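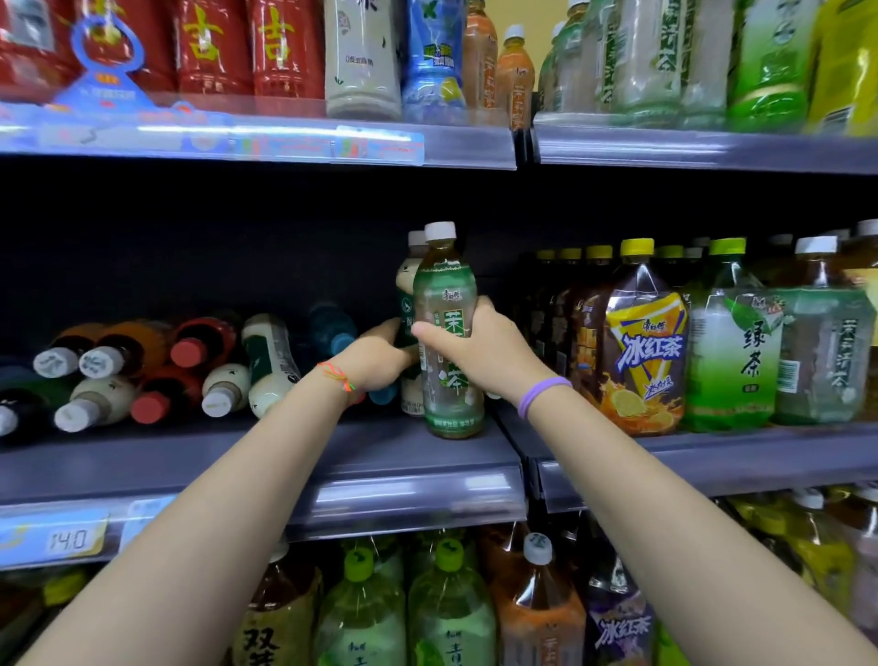 Shelf-picking arm loses grip on PET bottles after pad change

Asked in: Maintenance, grippers and end tooling

We run one restocking cell at the Waltville site, a single arm on a short rail in front of a drinks shelf. It handles tea bottles standing upright and others laid on their sides with the caps facing out. The two-finger gripper got new silicone pads on Friday. Since then upright bottles rotate in the fingers during the lift and go back with the label turned. Bottles lying down are fine. Closing force is the same as before, 18 N. Recalibrated the wrist, no change. What should I check next?

2 answers

Toivo Kemppainen
Check the pad thickness before anything else. If the new pads are 2 mm thicker per side and the finger offset was not updated, the controller reads contact early and stops closing before it reaches full force. The force on the display is then the setpoint and tells you nothing about what the bottle gets. Procedure:

Jog the fingers closed with nothing between them and note the position at contact.
Enter that as the new zero in the tool file, and save it to the cell as well as the pendant. On the Jisarell controller these are separate and the pendant copy is lost at restart.
Put a load cell between the pads and compare with the setpoint.
Wipe the pads with isopropyl alcohol. New silicone often carries release agent – it comes off in one or two passes.

Do not raise the force to cover for it. Thin PET buckles at the label panel and you get a worse grip. If rotation persists after zeroing, move the grip point up toward the shoulder and drop lift acceleration to 400 mm/s². We had ours at 1000 and tall bottles swung every time. Repeat the zero check at each pad change.

plikden_ops
Had the same on a Mamani gripper, was the screws. Retorque them.

Comment from the asker: Offset was the old value. Zeroed and saved in both places, rotation is gone on the small bottles. Large ones still turn a little, will try the higher grip point.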